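Bimanual grasps on a closed chain: getting the two arms to stop fighting
Tutorial 6 in the Purno control notes
Written by Idalina Baptista. Last revised August 16, 2019.

Most write-ups on two-arm manipulation show you the object going round in a nice smooth arc and skip the week spent staring at force plots. I am suspicious of all of them, including the one we published ourselves. What follows is the procedure we use with the Purno stack to hold one rigid object with both arms and rotate it without either wrist tripping its torque limit. It works on chairs, crates and stools. I would not bet on it for anything soft.

You will need Purno with the dual-arm branch checked out, joint torque readings from both arms, wrist cameras that have been calibrated since the last time anyone bumped them, and a working emergency stop within reach of a person who is paying attention.

Step 1. Check your timing before you touch a gain

Run the loop on both arms with nothing in the grippers and log the timestamps. Ours is set to 800 Hz. If the two logs drift apart, stop and fix that. Every "tuning problem" Otis Van Dusen brought me in his first month was a clock problem, and one of them was mine.

A late sample on one side looks exactly like a stiff object. The controller pushes, the other arm pushes back, and you end up lowering the stiffness to hide it. That gets you a demo and very little else.

sallik log --arms both --duration 30
sallik compare left.log right.log

Sallik is our logging tool. The compare command prints the worst gap between matched samples. Ignore the mean, which always looks fine.

Step 2. Pick the two contacts by hand first

There is a grasp planner in the dual-arm branch. Leave it off for now. It scores each hand separately and then adds the scores together, so it will happily propose two excellent grasps that make a terrible pair. Jeanine Vanhove has a patch that scores them jointly, and it may be good, but I have only seen it run on the objects it was developed on.

For a chair turned upside down, use the rim of the seat. Put one gripper on an edge and the other at the opposite side, near a corner if you can get there without the fingers running into the leg. Jog each arm in separately, in gravity compensation, and close the fingers at low force. 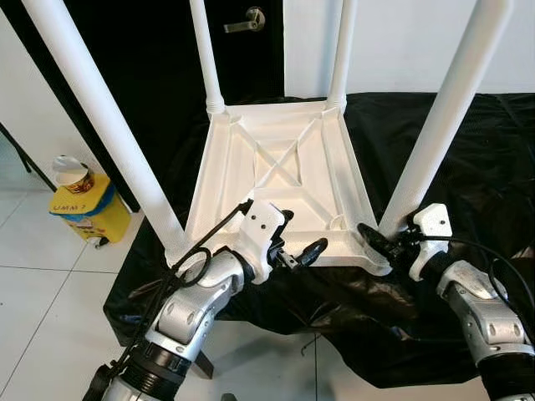 Left gripper on the near left edge of the seat, right gripper on the near right corner.

Before going on, look at the cables. The collision model knows nothing about them, and a loop that lies harmlessly across the object at the start pose can pull tight halfway through a rotation. Evelien De Bruijn added a capsule around each wrist to approximate the slack. I consider this better than nothing and have told her so.

Step 3. Record the grasp transforms

With both grippers closed, save the pose of each hand relative to a frame on the object:

purno grasp save --object chair --left --right

Now open and close the right gripper once, leave the arm where it is, and save again under another name. Compare the two. If the rotation part changed noticeably, the fingers are settling into the plastic differently each time and your saved transform is a polite guess. Regrasp somewhere flatter. Molded parts are full of surfaces that look parallel and are tilted just enough for mold release.

People skip this check more than any other. It takes less than a minute.

Step 4. Refine with the wrist camera, within reason

The refinement node takes the wrist view, finds edges, and nudges the saved transform until the model lines up. On paper this removes the error from Step 3. In practice you should treat its output as an opinion.

White molded plastic is close to a worst case. Under soft light the ribs and the walls between them differ by very little, and the strongest edge available is often the shadow of your own finger. The optimizer then locks onto that shadow with great confidence, and since the shadow moves with the gripper, the residual stays low all the way through the motion. We had this in our results for longer than I want to admit. 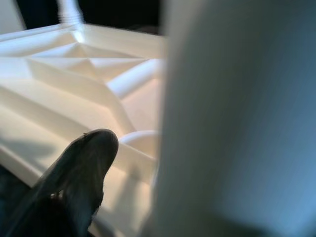
So mask the fingers, and mask more than the fingers. We grow the mask by 30 pixels on every side, and the parameter is finger_mask_margin in the refinement config. A finger that sits very close to the lens will be blurred, and its soft boundary spreads well past where the CAD projection says it ends. Set the margin too small and the blur counts as an edge on the object.

Then limit how far the node is allowed to move anything:

refine:
 finger_mask_margin: 30
 max_shift_mm: 6
 min_edges: 200
 on_fail: keep_saved

The last line matters most. The default is on_fail: best_effort, and best effort means it applies a correction it has already decided it doesn't believe. Nele De Graaf argued for that default and still does. Change it anyway.

Step 5. Close the chain

Up to now each arm has been controlled on its own. Once you switch to the object frame, the two arms and the chair form a single loop, and any error in the saved transforms turns into squeeze force.

purno mode object --stiffness low --internal-force 0

Watch the internal force reading for a few seconds. It won't be zero. What you want is a value that settles. If it climbs slowly, go back to Step 3, and if it oscillates, go back to Step 1. Please do not fix either one with the damping slider. I know it makes the plot look better.

Once it settles, raise the internal force target a little so that both hands are pressing on purpose, then raise the stiffness in small steps. We stop at the first value where a push on the object feels springy instead of mushy. That is a very unscientific criterion and I have not found a metric that beats it.

Step 6. Rotate, slowly, and log everything

Command a small rotation about the vertical axis and come back. Then the same the other way. Compare the internal force at the start with the internal force after returning. A difference means something slipped, even if the object looks as though it never moved in the fingers.

Only after that should you let the planner produce a full trajectory. The planner checks joint limits for each arm but does not check whether the pair can keep the chain closed between waypoints – it samples, and it samples coarsely. Lower the step size until planning becomes annoying, then lower it once more.

Known problems

Switching back from object mode to single-arm mode with both grippers closed causes a jump. Open one gripper first. A fix is planned for September. It was also planned for the previous release.

The Hermans wrist driver reports torque with the wrong sign on the left arm after a warm restart. Power cycle it, then repeat Step 1.

The Bristia simulator passes every test on this page with the default settings. I would not read anything into that. Its contacts are perfectly rigid, its lighting casts no finger shadows, and its clocks cannot drift.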